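4.2 Trying the two finger sets on puffy things

I'll start with the part of the comparison I was least looking forward to. Rigid objects had gone fine with both finger sets (Section 4.1), and if I'd stopped there this would have been a shorter paper with a much cheerier tone. Clothing was another story, and padded clothing most of all.

A quick reminder of what we were comparing. The Lurent fingers are the narrow, fairly stiff ones we'd used on every earlier project, and the Steltano fingers are flat, wider pads with more give in them. Both bolt onto the same hand-held body, so swapping takes a couple of minutes once you've stopped dropping the screws. Kosmas Mavromatis and I took turns holding the tool, and we did all of the garment work in lived-in bedrooms in Indville over August. I'd wanted real beds for this. Our bench at the lab has a hard top covered in grey felt, and a jacket on a hard surface behaves quite differently from a jacket on a mattress, where everything sinks a bit when you lean on it.

We ran 112 grasp attempts on padded garments with each finger set. An attempt began with the fingers open above the fabric and counted as a success if the garment came up off the bed and stayed in the grip for five seconds. We allowed one push down per attempt and no wiggling, although I'll admit the line between a push and a wiggle got argued over more than once, and we ended up throwing out a whole evening of trials and doing them again with the rule written on a sticky note.

The Steltano pads managed 79 successes and the Lurent fingers 63. I had expected a gap, but I thought it would come from slipping, with the stiff fingers losing hold on the way up. When I went back through the video most of the difference was at the very start, before any lifting at all. Padding squashes away from a narrow fingertip, and the fingers closed with only a skin of outer fabric between them. The wider pads pushed down a bigger patch, so there was usually a decent fold to close on (Figure 3).
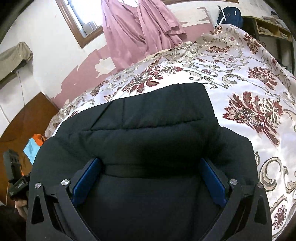

Figure 3. Pinch grasp on a folded navy puffer jacket, fingers pressed into the quilting, wrist view.

Where you grab matters nearly as much as what you grab with. Going in across a quilting seam was noticeably easier than going in along one, for both sets, and the collar edge was easier again. We hadn't planned to record seam direction, so I can't give a proper breakdown for it. I coded what I could from the video afterwards, but in too many clips the fingers themselves hide the seam at the moment of contact, and I didn't want to guess and then put a number on the guess. If you're planning something similar, write the direction down as you go.

The wrist view had its own problems. Dark fabric is hard going. Once a fold bunches up between the fingers you get a black hollow with hardly any texture in it, and our contact labels in that region are the least reliable in the whole set. Kosmas and I labelled those clips separately and disagreed on the first moment of contact far more often than we did for light-coloured clothes. Busy bedspreads, which I'd been worried about, turned out to be fairly harmless. The pattern gives the tracker plenty to hang on to, and we lost position less often over a floral cover than over a plain sheet.

We also tried the Kouris controller's force limit for a handful of these grasps, and dropped it. With the limit on, the fingers stopped closing as soon as the padding began to push back, well before there was anything you'd call a grip. I suspect a slower ramp would fix that - the limit was tuned for boxes - but we ran out of time to test it, and every figure reported in this section was collected with the limit switched off.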